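We use cookies to make this site work. Accept | Manage settings

What Are Brackets, and Why Are They Full of Holes?

A bracket is a piece of metal that holds one thing to another.
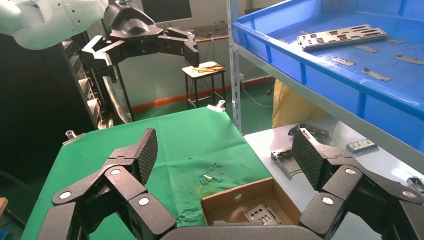

Look under a shelf and you may find one. There are brackets inside washing machines, under bus seats and behind the screens of computers. Most are hidden, so people hardly ever think about them.

Many brackets begin as a flat sheet of steel. A machine called a press pushes a shaped tool through the sheet, a bit like a biscuit cutter going through dough. Another press then bends the flat shape into a corner or a box.

What are the holes for?

Small round holes are usually for screws or bolts. They have to be in exactly the right place. If a hole is 2 millimetres out, the bolt will not go in.

Bigger holes, such as rectangles and long slots, can do other jobs. Some let wires pass through. Some let air in, to keep a machine cool. Others are there to make the part lighter. A slot also lets you slide a bolt along a little before you tighten it.

Does a hole make metal weak?

It can do, if it is too big or too near an edge. Constanza Herrera designs metal parts at Eyvindsson. She draws each bracket on a computer and tests where it might bend. One of her brackets weighs 600 grams and has to hold up a heavy motor.

Keeping parts in order

A workshop may use 1,000 small parts in a week. Trays and open boxes help people find the right one. Big flat pieces can lie in a tray, and a single bracket will fit in a small cardboard box.

Try it yourself

Cut a strip of thick card and fold it in the middle to make an L shape. Ask an adult to help you make a hole in each side. Now use it to join two boxes with paper fasteners.

Word to know: a press is a machine that cuts or bends metal by pushing very hard.

Shares: 5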